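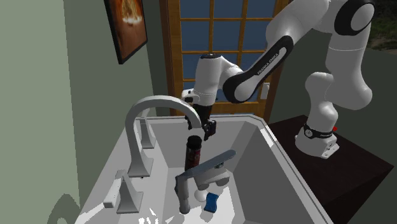 Noltau sink set: data card

Noltau is a set of 2889 simulated runs of one arm working at a bathroom sink. It was put together by the Wilmont group and is kept alongside the Jeltent tools, which you will need to replay the runs. All of it is rendered. There are no real-world recordings in this release.

Contents

Each run has the rendered views, the joint positions, the gripper opening and a short text instruction. Runs are stored at 60 steps per second. The arm is a Franka Emika on a fixed base beside the sink. Loose items in the basin, such as a sponge, vary in position between runs.

Rules for adding runs

1. Start with the gripper clear of the basin rim.
2. Do not move the base or the stand. Runs with a shifted base are rejected by the checker.
3. Write the instruction before the run and leave it alone afterwards. 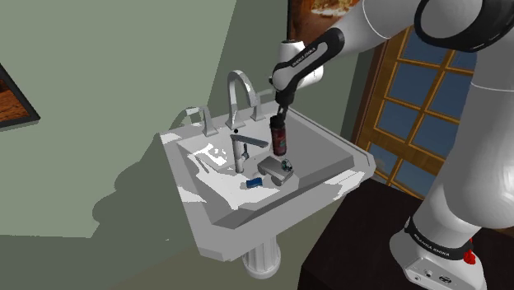

4. Keep failed runs. Mark them "fail" in the index and say at which step the grasp was lost, if it was.

A run that passes through the sink wall or the tap must be marked "contact error", even if the object ends up in the right place. Do not trim it to hide the fault.

Splits

The test split uses 6 object layouts that do not appear in training. Please do not tune on it. Results should be given for all 6, with the Jeltent version number.

Known problems

Contact between the fingers and curved objects is too sticky in versions before 4. The Farkas converter drops the gripper opening, so check that column after export.

Changes

March: index rebuilt, duplicate runs removed.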